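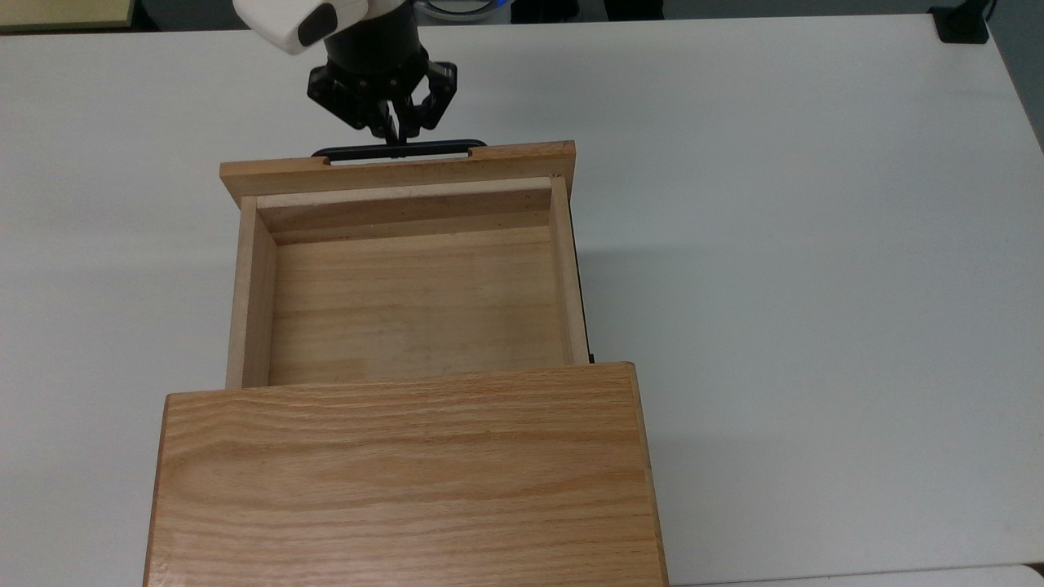 Figure 7.1. A gripper holding the handle of an open drawer. The drawer is empty and the cabinet stands on a bare white table.

Chapter 7
Gathering Examples

7.1 What this chapter covers

The first six chapters treated the training set as something already in hand. A file was loaded, split into parts, and passed to a learner. In this chapter we go back a step and look at how such a file comes to exist when the learner is supposed to control a machine.

The task we will follow is opening a drawer. A person does it hundreds of times a month without thinking. For a robot arm with a gripper, it involves finding the handle, bringing the fingers to it at a usable angle, closing on it, pulling along the line in which the drawer slides, stopping, and letting go. Each of these parts can go wrong in its own way, and a set of examples has to contain enough of each part for the learner to pick it up.

By the end of the chapter you should be able to

plan a recording session for a single task and write the session sheet,
say what belongs in one recorded example and what does not,
decide which examples to keep, which to mark, and which to drop,
divide a collection into training and test parts without leaking one into the other.

You will need the material on supervised learning from Chapter 3 and the section on coordinate frames in Chapter 5. No programming is required until Section 7.6.

7.2 Terms

An episode is one recorded attempt at a task, from a starting position to an ending position. Some books say "demonstration" or "trajectory." We use "episode" for the recording and keep "demonstration" for an episode in which a person guides the machine.

An observation is whatever the machine's sensors report at one moment: a camera picture, the angles of the joints, the opening of the gripper. An action is the command given at that moment. An episode is therefore a list of observations and actions in order, with a time attached to each pair.

A session is a group of episodes recorded without changing the physical setup. When the table is moved, the camera is remounted, or the object is replaced by another, a new session begins and gets a new sheet.

The operator is the person who guides the arm. The recorder is the person who starts and stops each episode and fills in the sheet. One person can do both jobs, but the sheets tend to suffer for it.

7.3 The running case: Pendness

Most of the numbers in this chapter come from a collection we call Pendness, which was put together over one July for a course project on household furniture. It holds 1371 episodes of drawers being opened and closed. The arm was guided by an operator in every one of them. The sheets and a reduced copy of the data are part of the course materials, and several exercises refer to them.

The first plan for Pendness was short. It said to place a cabinet on the table, open the drawer, close it, and repeat until there were enough episodes. The team followed this plan for three sessions and then trained a first learner on the result. The learner did well as long as the cabinet stood exactly where it had stood during recording. With the cabinet moved a hand's width to the left, the gripper closed on air and then pulled back in a smooth, confident motion with nothing in it.

The cause was easy to find on the sheets. Every entry under "cabinet position" was the same. The learner had been given no reason to use the camera at all, because the joint angles alone were enough to predict the next action. We will meet this problem again in Chapter 9 under the name of shortcut learning. For now, the point is practical: whatever stays fixed during collection will be treated by the learner as fixed in the world.

The second plan varied four things: the position of the cabinet, its angle on the table, the starting position of the arm, and how far the drawer was already open at the start. The rest of this chapter is mostly an account of that second plan and of the changes made to it.

7.4 Planning a session

A session plan answers three questions before anyone touches the equipment.

What counts as the task? For drawer opening, the Pendness team wrote: "The task begins with the gripper clear of the handle and ends with the drawer out past the chalk line and the gripper clear of the handle again." The last part was added later. In the first version the task ended as soon as the drawer was open, and the learner never saw an example of letting go. Look again at Figure 7.1. The drawer is well out and the fingertips are still on the bar. An episode that ends at this point has nothing in it about what the fingers should do next.

What will vary, and over what range? The plan should name each thing that varies and give its limits. "Move the cabinet around" is not a usable instruction. Two operators will read it differently, and the same operator will read it differently in the afternoon. It is better to mark positions on the table and draw from them in a random order prepared ahead of time.

What will stay fixed? This list is often left out because it seems obvious. Write it anyway. It should include the camera mount, the lighting, the gripper, the height of the table, and the recording rate. If a later learner fails in a new room, this list is the first place to look.

A session in Pendness was set at 30 episodes. The number was chosen for the operators. Guiding an arm is tiring, and the motions in the second half of a long session become faster and less even. A break was taken after each session, and the operator and the recorder traded places.

7.5 The session sheet

The sheet used in Pendness is given below with the entries from one session. It fits on one side of a page and was filled in by hand, then typed up the same day.

Session sheet
Date: 25/11/2024
Site: Grendness
Task: drawer, open
Object: wooden cabinet, one drawer, bar handle
Recording rate: 20 per second
Cabinet positions: as listed on the plan, random order
Episodes planned: 30
Episodes kept: 27
Episodes dropped: 3
Reasons: two grip slips with the recorder stopped too early; one started with the drawer already past the line
Remarks: cabinet shifted under the pull in episode 12. Kept and marked. Rubber mat needed.

The date will look odd to a careful reader, as it falls well outside July. This sheet belongs to a repeat session, recorded after the main collection to check whether the same procedure could be followed from the written plan alone. Its episodes are stored separately and are not included in the total given in Section 7.3.

The remark about the cabinet matters more than it may appear. When the arm pulls on a drawer, some of the force goes into the cabinet. A light cabinet on a smooth table will slide. An operator notices this and corrects for it, often by slowing down, and the correction becomes part of the recorded action. Without the remark, a person reading the data later would see an unexplained pause in the middle of the pull.

7.6 Keeping, marking, and dropping

New collectors tend to drop too much. They want a clean set and remove anything that does not look like a perfect run. The result is a learner that has never seen a recovery. If the fingers land slightly to one side of the middle of the handle and the operator goes ahead and pulls, that is a useful episode. If they miss, back off, and try again, that is useful too, provided the second try succeeds and the whole thing is recorded.

Pendness used the following rules.

Keep an episode if it starts and ends as the task definition says.
Keep and mark an episode if it meets the definition but something unusual happened on the way: a slip, a second try, a shift of the cabinet, a person's hand in view.
Drop an episode if the recording is incomplete, if a sensor failed, or if the starting position was outside the plan.

Dropped episodes were moved to a separate folder and were never deleted. A rule that seems sensible in the first week may turn out to be wrong in the third, and then the files are wanted back.

Marks should be plain words from a short fixed list. Free comments are welcome in addition, but they cannot be searched with any confidence. One operator will write "slipped," another "lost grip," and a third "see above."

7.7 One object or many

A single cabinet gives a learner a great deal of information about that cabinet. Its handle has one shape, its drawer slides in one direction, and its front board meets the sides in one way. The grain of the wood is the same in every picture. A learner may come to rely on any of these.

The usual answer is to collect with several objects. This costs time, as each new object needs its own trial runs before recording starts. The Pendness team split its effort between a wooden cabinet and a second unit, ordered from the supplier Grullby, with a recessed grip in place of a bar. The recessed grip required a different approach angle, and for the first two sessions the operators had to relearn the motion.

Whether to add objects or add positions is a question of what the learner will be asked to do. Nnaji, the lab exercise set that accompanies this book, uses one cabinet throughout — there the aim is to study position alone. A machine meant for kitchens would need a wider range of handles long before it needed more episodes of any one of them.

Exercises for Sections 7.1 to 7.7

7.1 Write a task definition for closing a drawer. State the starting condition and the ending condition in one sentence each.

7.2 List everything in your own workspace that would stay fixed during a session. Mark the items that would be different in another room.

7.3 A classmate proposes to drop every episode in which the gripper touches the handle more than once. Describe what the learner would be missing.

7.4 Using the sheet in Section 7.5, suggest a word for the mark on episode 12. Explain how a second reader would find other episodes of the same sort.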